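Skisano towel changeover: second progress report
To: Wouter Aerts, Cuypers
From: Alois Ammann, Skisano
July 2018

Where we are

The grant paid for 600 microfiber towels for the guest house and the treatment rooms, and for new shelving to keep them on. All of the towels have been delivered. The treatment rooms changed over first, in April, and the guest rooms followed floor by floor. The old cotton towels are out of use everywhere except the sauna, where we have kept them for now. I explain that further down.

The shelving is up in the linen room but not in the upstairs closet. The closet turned out to be shallower than the drawing said, so the shelves that came for it stick out past the door. Ikero has agreed to take them back and send the shallower model. We pay the return shipping and they pay for the new delivery. This does not change the total we asked for, but it does move money from the small fittings line to the transport line, and I would like your approval for that in writing.

Colors

You will remember that the first plan was white throughout. We dropped that after the sample stage. White is hard to sort when everything comes down in the same cart, and the treatment staff wanted to be able to tell their towels from the guest towels without opening them up. We settled on purple for treatment and gray for guest rooms. There is no price difference between the colors.

The purple is darker than it looked in the catalog. It leaves color in the rinse water for the first few washes, so new purple towels are washed on their own until the water stays clear. After that they go in with the gray. We had one early load where this was not done and a set of pillowcases came out tinted. They have been moved to staff use. I have not charged the replacement to the grant.

Condition of the towels

Each delivery is checked before it is put into use. A towel is opened on the table and looked over for pulled threads, open seams and uneven edges. The pile should be even and the hem should be closed the whole way around, particularly at the corners, where the stitching turns and is most likely to come loose.

The first delivery had a problem. We set aside 97 towels with loose overlock stitching, most of them at a corner. Ikero replaced all of them without argument and did not ask for the faulty ones back. We restitched what we could and cut the rest into cleaning cloths for the kitchen and the ski room. The restitched ones are kept as spares and are not part of the 600.

The second delivery was better. The stitching is tight and the thread matches the cloth. The sewn-in labels are still a nuisance. On the purple towels it is a small white strip at the hem with one large Chinese character on it, which looks like 暖, and a line of very small print next to it. Some guests in the treatment rooms have said it scratches when a towel is laid over the neck. We have tried cutting one off close to the hem, and the short stub that is left is stiffer than the label was. For the time being the labels stay on, and the staff lay the towel with the label side away from the skin. I have asked Ikero whether the next order can come without them.

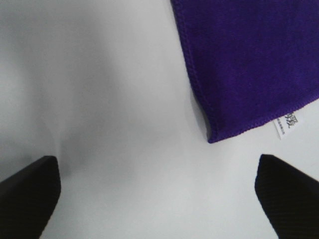 Washing and drying

Microfiber needs different handling from cotton, and this took longer to get across than I had planned for. Fabric softener is the main thing. It coats the fibers and the towel stops taking up water. We have removed softener from the linen room altogether, so there is no chance of it going in by habit. The detergent is now Ovex liquid, which we already bought for the ski clothing. Using one product for both has made ordering simpler.

Drying is on low heat only. The towels come out quicker than the cotton did, so the dryer is free earlier in the day, and the late shift no longer has a load waiting for them when they arrive. I cannot give you a figure for the electricity saved. The meter covers the kitchen as well, and the kitchen had a new oven put in during the same period, so any number I gave you would be a guess. A separate meter was in our first application and was taken out to keep the cost down. If Cuypers still wants the saving reported, we would need to put it back.

Lint was an issue at the start. Microfiber picks up whatever it is washed with, and the first gray towels came out with cotton fluff on them from the bath mats. The mats now go in a separate wash at the end of the day.

Folding and storage

The new shelves only work if everything is folded the same way. The cotton towels were thick enough to stand up in a pile however they were folded. The new ones are thinner and slide. A stack that is folded three different ways will lean and then come off the shelf when somebody pulls one out of the middle.

We have agreed on one fold for both colors:

Lay the towel flat on the table and smooth it outward from the center.
Bring the long sides together, corners matched.
Fold the ends in until you have a short, flat bundle.
Press it down along the open side before moving it.
Stack with the closed, rounded end facing the front of the shelf.

The last step matters most to the treatment staff. With the rounded end at the front they can lift off a single towel. With the open edges at the front they tend to catch two or three layers and pull the towel apart on the way out.

The bundle does not have to be perfect. A few wrinkles and a slightly thick end make no difference once it is in the stack. What does make a difference is the corners. If they are not matched at the start, the finished bundle comes out wider on one side, and it is faster to open it and start again than to try to straighten it at the end.

We did the trial folding on the white table, where the edges of a purple or gray towel are easy to see. The old folding bench had a patterned cover and people could not tell whether the hem was straight. I would like to keep a plain white surface for this work, and have asked for a price to resurface the bench. It would come out of our own maintenance budget.
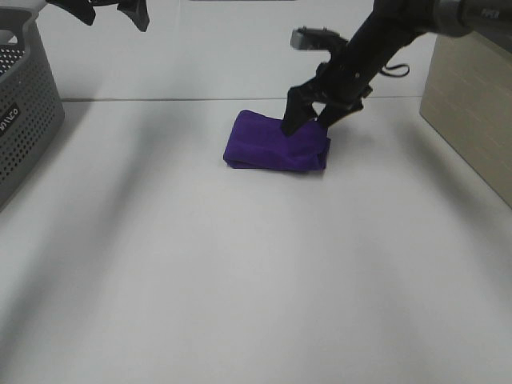 Purple towel folded into a flat bundle on the white table.

Sauna

The sauna is still using cotton. Guests sit and lie on these towels, and the ones who tried the microfiber said it felt clammy in the heat. I do not think it is worth pushing. My proposal is to leave the sauna on the existing cotton stock, which is in fair condition, and to use the gray towels set aside for it as reserve for the guest rooms. We are short of reserve on full weekends in any case. Please tell me if this is a problem under the terms of the grant — the application did list the sauna by name.

Spending

Towels: paid in full, both deliveries.
Shelving, linen room: paid in full.
Shelving, upstairs closet: paid, exchange in progress.
Transport: will go over because of the return. The difference is covered by small fittings.
Small fittings: partly spent on shelf labels and brackets.
Staff time for checking and folding: carried by Skisano, as agreed.

Copies of the invoices are going to your office by mail, together with the delivery notes. The credit note from Ikero for the faulty towels is in the same envelope. It shows an amount of zero, which is correct. They replaced the goods and did not refund them.

What is left to do

The closet shelving has to be exchanged and fitted. The fold instructions have to go up on the wall in the linen room. At the moment they are on a sheet of paper that gets moved around, and the sheet was missing for most of one week. We also need to start the wear record, which notes when a towel is withdrawn and why. You asked for this so that the replacement plan can be worked out through 2024, and I agree it is needed, but it has not been started and I do not want to suggest otherwise. It will begin once the closet is finished and all of the stock is in its final place.

Points I need an answer on

Approval to move the amount from small fittings to transport.
Whether the sauna can stay on cotton.
Whether you want a separate electricity meter, and if so whether Cuypers would pay for it.

The first is the most pressing, as Ikero will not book the return until we confirm who is paying. An email is enough.

Alois Ammann
Skisano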